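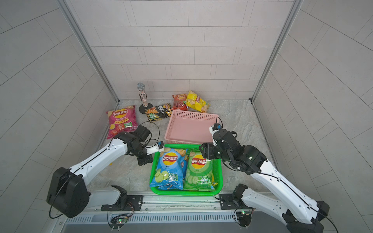
Pink and green baskets, with the snack bags they have to hold

I bought these little baskets after one landslide too many from the crisp shelf. They came from the Kuo shop, under the Brendirar name, and I have lived with them for more than 4 months now, so I feel I can speak up for them!

They are plain rectangular plastic things with holes all over the sides, and they weigh next to nothing. I gave the green one to the lime and cucumber Lay's, which my friend Hok-lam Kwan eats by the armful, and kept the pink for the red and yellow bags.

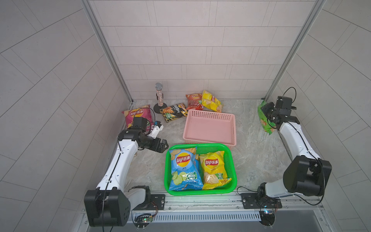

Storage and Tidying

Crisp bags are awkward -- all air and slippery corners -- and they do best standing up, side by side, with the names facing you. Two sit nicely in one basket. A third will go in behind if you are gentle with it, though I wouldn't push my luck beyond that.
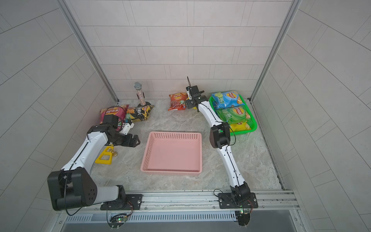 Cleaning is easy enough. Crumbs collect in the corners, so I tip the basket over the sink, run the tap through the holes and leave it upside down on a tea towel (mine is ancient and has a map of Wales on it).

My one grumble is the height. Lay a big bag down flat and it flops over the rim, and then the next one slides off on top of it. I'd happily pay a bit extra for taller sides.
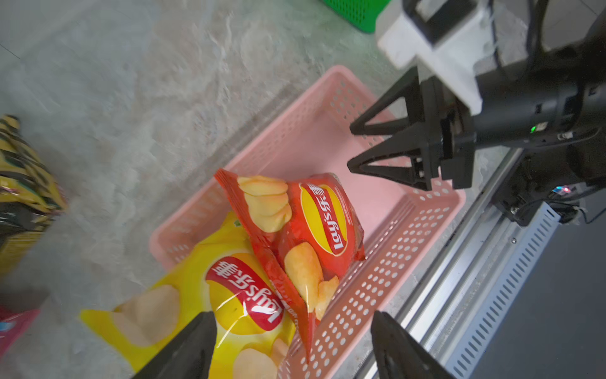
Would I buy them again?

Yes, and I have -- another pink one, for the tea bags. Tsz-kin Ng swears by the Jakeo ones with lids, but I like being able to reach straight in.

Posted 2026-02-20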